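# Villthorpe Grocery Unpacking

A small, cheerful collection of short recordings about putting the shopping away: fruit, tins and bottles going in and out of a bin on a marble-patterned tabletop.

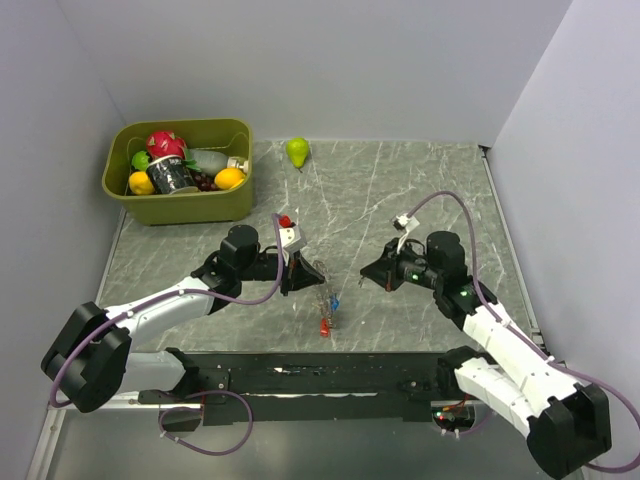
We started this because groceries are such good fun to work with. A lime and a lemon are nearly the same shape and completely different colours. A pear won't sit where you want it. Grapes go wherever they like! And dragon fruit is simply a joy to look at, which Shanti Kandpal would tell you is reason enough to include it.

## What's in it

- 26 grocery items, fruit mostly, plus tins and bottles
- 48 set layouts, each with a starting arrangement and a goal written in plain English
- almost 3,000 recordings in total
- one text note per recording (`notes/`), in whatever words the person on shift used

The goals are everyday ones: "pear in the bin", "take out the lemon", "grapes on top, nothing under the can". That last one caused more arguments than all the others put together, and we kept every version of it.

## Folders

```
layouts/ starting arrangements and goals
clips/ recordings, grouped by layout
notes/ free text, one file per clip
items.csv name, colour, rigid or soft
```

## Naming things

Aarti Shukla did the item list and it's lovely – please use her names if you add to it. A `can` is always a can, never a tin (I know, I wrote "tins" up there, old habits). `bottle_clear` stays `bottle_clear` whether it's standing up or lying down. Soft items have `soft` in the third column, and for now that means grapes and bread rolls. Brijesh Dubey wants ripe pears in there too and he's probably right.

## Known gaps

- Fresh fruit changes over a week. Bananas from early August and bananas from late August look like different species.
- Seven layouts have no goal text yet. They're marked `todo`.
- Some notes say "left" meaning the writer's left. Check the clip before trusting them.
- There are no eggs. We talked about eggs.

## Adding a layout

Copy `layouts/template.md`, fill in the items and where they start, and write the goal as you'd say it to someone helping you in the kitchen. Heavy things low down, please, unless the layout is about moving them. Send it to Seema Lodhi, who looks after `layouts/`, or to Kilian Nägeli for anything to do with `clips/`.

Kilian is sorting out the root vegetables next – parsnips first, then beetroot if we can find a cloth we don't mind staining.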